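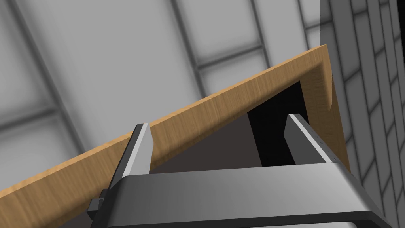 ## Drullow wrist-view subset: read before you train on it

Simulated episodes of a two-finger gripper working around a wooden cabinet-like box, rendered from a camera just behind the fingers. Maintained by Selina Lehner. Card last edited 29 November 2021.

### What you get

- 1,015 episodes, wrist view only
- 333 of them scripted by Ramolley, the rest replayed from teleoperation
- 30 held-out starting poses for testing

### The claim

The Naseri report says a policy trained on wrist view alone does as well as one that also gets a fixed camera. I don't buy it yet. The 30 test poses come from the same range as the training ones, so a policy can get a long way by remembering the approach. Ruth Cheetham shifted the cabinet sideways in March and success fell by almost half. That run isn't in the report.

### Known problems

- At steep tilts the view is mostly wood, ceiling grid and tiled wall. The inside of the box goes to flat brown and solid black, and I doubt a policy learns much depth from that.
- The room never changes. Same ceiling, same wall, same honey-coloured grain. The ceiling lines alone may give away the wrist angle.
- Contact labels come from the simulator and count a light brush as a grasp. Don't use them as a measure of success.
- Nothing here has been tried on hardware.

### Use

Fine for debugging a loader or comparing encoders. Please don't cite it as evidence of transfer. If you rerun the baseline in Dririmus, report the shifted-cabinet score next to the standard one and list your seeds.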